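Storing small jewelry in one box – red cord bracelet keeps tangling, silver ring going dull
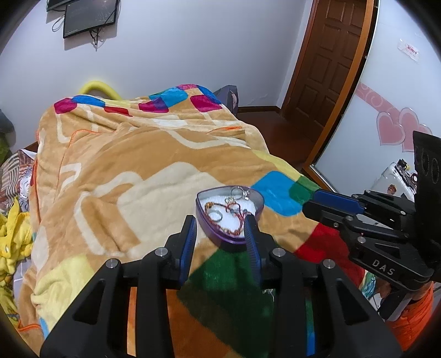
My box, open on the bed. Bracelet, silver ring, hoop and the small stuff.

Posted by Mimoza Popescu in Home & Storage > Bedroom

I keep the few pieces I wear most in a purple heart-shaped box with a white padded lining. It has no compartments. The red cord bracelet with the beads takes up most of the space, and everything else ends up inside the loop or under it. When I lift the bracelet out in the morning, the hoop usually comes with it, and twice now I have had to look for the silver ring in the folds of the blanket.

The ring is plain silver and has gone dull since January. I polish it, put it back, and in a few weeks it looks gray again. I don't know if the padding has anything to do with it.

I would like to keep using this box because I like it and it fits in the drawer of my nightstand. I looked at a Gresell tray with dividers, but it is too wide for the drawer by 2 inches. Is there a way to separate things inside a box this small? And is it a bad idea to keep silver in with cord and beads?

Edited to add: the nightstand is in the bedroom, not the bathroom, so steam from the shower should not be the problem.

Valbona Dumitrescu

You can keep the box. Take the bracelet out of it or put the bracelet in its own bag, and most of the trouble goes away. Cord is what catches on hoops and on anything with a setting.

What I do with cord bracelets is close them first, if there is a clasp or a sliding knot, then lay them flat in a small zip bag. Don't wind them tight. If they stay wound up for months the cord keeps the bend, and the beads can wear through it where they press.

For the ring, use a separate small zip bag with the air pushed out and a piece of anti-tarnish paper cut to fit. The paper is sold in sheets and you can get a lot of little squares from one. Change it when the packet says to. Wipe the ring with a soft dry cloth before you put it away, especially if you use hand cream.

The lining could matter. Some foams and glued fabrics give off sulfur and that darkens silver. I had a travel case from the Ornberg outlet that did it to a pair of earrings, and it stopped when I moved them to bags. You can test yours without buying anything – leave the ring in a bag somewhere else for 4 weeks and compare.

The hoop can stay where you have it, against the wall of the box. If it slides, cut a short slit in a strip of felt and stand it in that. Any clear stones should be kept from rubbing on the silver, as they can scratch it.

Don't use toothpaste to clean the ring. It scratches.

Corentin Lefèvre

just get a bigger box. or a pill organizer, the weekly kind, one thing per day slot. mine cost next to nothing and nothing tangles. not pretty but it goes in a drawer so who cares

is it sterling? look inside the band for a 925 mark. if it's plated then polishing it over and over will take the plating off

Živko Nikolaidis

I agree with Valbona about the bags. One addition on the dividers: you can make them from thin card. Cut two strips as tall as the inside walls, slit each one halfway and slot them together into a cross. In a heart shape the sections come out uneven, so put the bulky piece in one of the wide parts at the top and the ring down near the point. Cover the card with felt if the edges are rough. White glue holds it fine, but let it dry overnight with the lid off before any silver goes back in.

Also open the box over a tray or a plain towel. A thick blanket with a pattern is a hard place to find a ring.

Comment from Mimoza Popescu

Thank you. It does have the 925 mark. The ring is in a bag in the hall closet as of Monday and I have ordered the paper. I'll try the card strips this weekend, though I think I only have room for one.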